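Talk notes, textile evening, October. Library back room, 7 pm start. 
Title on the flyer: "Why Your Pants Are Sewn That Way"
(Flyer says Drandwood Sewing Circle and Library, fine, leave it)

WATER. Put water on the lectern. Last time I croaked.

OPEN

Thank Philomena Aryee for asking me. Thank whoever did chairs. Do not tell the zipper story, half of them heard it in spring.

Ask: who has hemmed a pair of jeans at home? Hands up. Who broke a needle doing it? Same hands, mostly. Good, now they're awake.

Who I am, quick. Did alterations at Matar for years, then own bench. Mostly repairs now. I'm not a historian, I fix crotch seams for a living (pause, they laugh or they don't).

What I want to do tonight: talk about seams. How a seam is built, how it fails, what to do at home. Questions whenever, just shout.

PART 1. WHAT A SEAM HAS TO DO

Hold two pieces together, obviously. But also bend, get sat on, go through the wash, rub against a car seat. A seam on a curtain has an easy life. A seam on work pants doesn't.

Plain seam first. Pass round sample A. Two layers, right sides together, one row of stitching, press open. Pull on it gently, see the thread show through? That's called grinning. Love that word. Tension too loose, or thread too thin, or both.

Then the flat-felled seam. Sample B. Edges folded into each other, two rows of stitching through the lot. No raw edge anywhere, inside or out. Turn it over so they see the back. People always go oh.

Where you find it: jeans, work shirts, tents. Inseam or outseam on jeans, depends on the maker, often one is felled and the other is just overlocked. Tell them go home and look inside theirs.

Draw it on the board. Draw it BIG. Cecilia Boateng said she couldn't see from the third row last year.

Steps if anyone asks
Wrong sides together, sew
Trim one allowance down to half
Fold the wide one over the narrow one
Press. Press again
Topstitch close to the fold

Most people skip the second press and then the fold wanders. Mine wandered for a year.

PART 2. TOPSTITCHING

The part you see. Some of it works, some of it is just for show. Back pocket curves are mainly a maker's signature. Edge of the pocket opening, that's real work, your hand goes in there all day long.

Thread color. Old habit is gold or orange on blue. Anything goes now. Dark on pale is the hard one, every wobble shows. If you sew light fabric with dark thread you'd better trust your foot guide. Next slide for that.
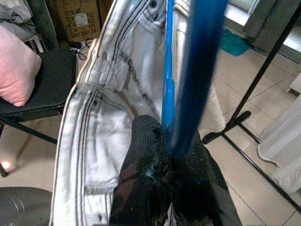
Slide 4. Pale denim, dark double stitching on side seam and pocket.

Leave it up a bit. Point at the pocket curves, point at the rivet. Rivet goes where the strain is, corner of a pocket, so the cloth doesn't tear when the stitches get yanked. Patented in the 1870s, leave it at that, don't get into dates, someone will correct me.

How to get two rows parallel:
Twin needle. Fine on straight bits, awkward at corners. Can't pivot it with the needle down.
Two passes with an edge foot. Slower, I like it better.
Factory has a machine with two needles set at a fixed distance, so forget about matching that exactly.

Stitch length: go longer than you think. Short stitches in heavy cloth perforate it like a stamp. I said "like a stamp" last year and a kid asked what I meant. Say "like a coupon"? No, also old. Just say it tears easier.

Thick thread on top, normal thread in the bobbin. Test on a scrap!! Everyone nods and no one does it.

PART 3. HOW SEAMS DIE

Favorite part. Don't rush.

Thread wears out. Cotton thread mostly. Stitches pop one at a time, then a whole run goes. Easy fix, the cloth is OK, just sew it again.

Cloth wears out next to the seam. This is the bad one. New stitches have nothing to hold on to. Needs a patch behind it, bigger than the hole by a good bit on every side.

Seam slips. Loose weaves, tight fit. Yarns slide away from the stitching, you get a ladder look. Pass sample C. That's a skirt lining of Defne Dağdelen's, she said I could cut it up. Thank her if she comes.

Bad repair. Iron-on patch with a hard edge, cloth bends at the same spot every time and cracks along it. Round the corners, then stitch over the edge.

Crotch: where four seams meet. Everyone's jeans go there. Wash inside out, skip the dryer if you can, and fix it when it looks thin and fuzzy. DON'T wait for the hole. Say this twice.

Refilwe Coetzee story here if time. She brought me a canvas chore coat, her dad's, cuffs gone to string. We turned the cuffs, then bound them with cotton tape. She wore it to pick it up the second time (sleeve lining). Keep it short, it gets long.

PART 4. WHAT TO BUY, WHAT NOT TO

They always ask so just do it.

Needles: jeans needles, size 100 for heavy stuff, 90 for the lighter kind. Change them. A needle is cheap and a skipped stitch costs you an evening.

Thread: polyester, all-purpose for the seam. Topstitch thread is a nice extra. I use Duveck, the big spool, 300 yards, lasts me a couple months. Somebody else's is fine too. I don't get paid for this.

Seam ripper, a sharp one. They do go dull! Had mine seven years before I worked that out.

Hump jumper, the little plastic thing that levels the foot when you reach the thick part. Or fold up some cardboard. Show the cardboard.

Hammer. Yes really. Pound the thick spot flat before you sew it. Scrap cloth over the top. Show on the block if the librarian lets me, else just mime it.

Don't buy: the kits with forty bobbins that fit nobody's machine.

Machine question will come. My answer: any old metal one that's been serviced. Mine is a Betidden 701, ugly, heavy, straight stitch and zigzag and that's it. It goes through up to 4 layers of denim if I go slow and turn the wheel by hand over the hump. Don't let this become the machine talk. Move on.

PART 5. HANDS ON (if we have till 8:30)

Scraps in the blue tote. Pins, chalk. Everybody makes one short felled seam by hand, running stitch is fine, nobody needs a machine to get the fold.

Walk around. Left handed people: flip the sample over, works the same.

Armelle Gaillard has offered to take the back table, she's better at explaning than me anyhow. Give her the spare samples and the good scissors.

Things they get wrong
Trim the wrong side
Trim both sides (start over, sorry)
Fold it the wrong way so the raw edge pokes out
Stitch too far from the fold

ENDING

Mend basket is by the door, bring stuff next month, I'll look at two things each. No coats please. No leather, I dont have the machine for it.

Handout has the felled seam steps and the needle chart. There's a mistake on the chart, second line should say 90 and it says 80. Tell them to fix it with a pen.

Collect samples A, B, C. Lost a B last time.

Key back to the front desk before nine.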